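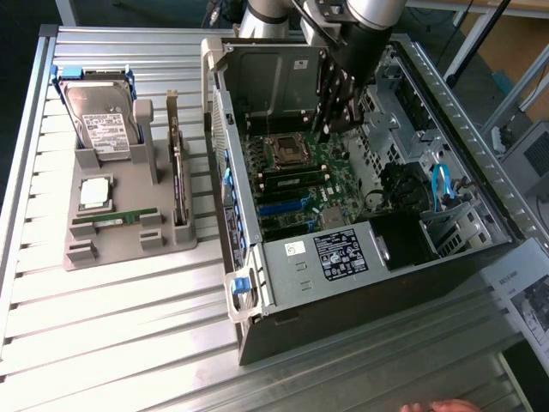 Skelow parts holder on the bench, next to an open tower. Drive, card, CPU and RAM are in their slots.

Skelow Desktop Parts Holder: Review
Jun 12, 2021

I rebuild older desktop towers, mostly office machines that come in with the side panel scratched and the inside full of lint. For years I kept the loose parts in a cardboard box lid with a piece of foam in it. That worked until I dragged a sleeve across it and sent a processor to the floor. I ordered the Skelow holder the same week.

It is a gray plastic tray, molded, with slots and clips sized for the usual desktop components. There are no moving parts and nothing to assemble. I have used it on 11 rebuilds, and this review covers how each section holds up.

Hard drive slot
A 3.5-inch drive stands upright in it, and it fits with the carrier still on. The drive in my test had a blue carrier and went in without being forced. The label on top stays readable, so I can check a serial number without picking the drive up. A bare drive also fits but leans a little.

CPU recess
A square pocket in the middle of the tray. The processor sits in it with the heat spreader facing up. It is the best part of the holder. The chip does not slide around, and there is enough room at the edges to lift it out with two fingers. There is no lid. If you leave parts out overnight, put something over it.

RAM slots
The modules lie sideways in long slots. They go in easily, and you can grab one along its length without touching the contacts. I would like more of these. Some of the towers I get have every memory slot filled, and the extra sticks end up on the bench in a bag.

Expansion card slot
The card stands on end in a narrow slot at the right side of the tray, bracket up. Low-profile cards are steady. A long graphics card is too heavy for it and I would not try. The slot is tight when new, and the first few cards took some wiggling. It has loosened a bit with use and is now about right.

Size and placement
I keep the tray to the left of the case with the tower lying on its side. My bench top is slotted aluminum, and the holder sits flat across the ridges. On a smooth laminate desk it slid when I pulled a tight card out of it. Skelow does not include rubber feet. I stuck on some clear ones and that fixed it.

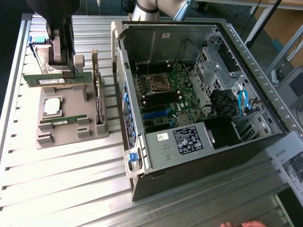 RAM in the long slots and the CPU in its recess. The blue expansion slot clips are on the tower's left inner wall.

Working order
The holder changed how I do a teardown. I take the cards out first, then the memory, then the drive, and the processor last. Everything has a place by then, and the board is clear enough to get at the CPU socket and clean between the memory slots. Going back together I do the reverse. A pocket that still has something in it means I am not done. Twice it has kept me from closing up a case with a RAM stick left out.

Screws are a different matter. The lower part of the tray has open pockets, but they are too shallow for screws and I lost a couple over the side. Use a separate dish. I have a small magnetic one from Clilum that sits behind the tray.

Weight and cleaning
The kitchen scale says 532 grams. Compressed air gets most of the dust out. The narrow card slot collects lint at the bottom and needs a brush.

Compared with the Stojanović tray
I borrowed the Stojanović tray from the repair club in Nokevcombe for a few jobs. It has a lid and deeper pockets, and it holds more memory. It does not have an upright drive slot, so drives have to lie flat next to it. If you mostly do memory and processor swaps, get that one. For full teardowns I prefer the Skelow.

Pros: good CPU recess, drive fits with carrier on, nothing to assemble
Cons: no lid, no feet, not enough RAM slots, useless for screws

Rating: 4 out of 5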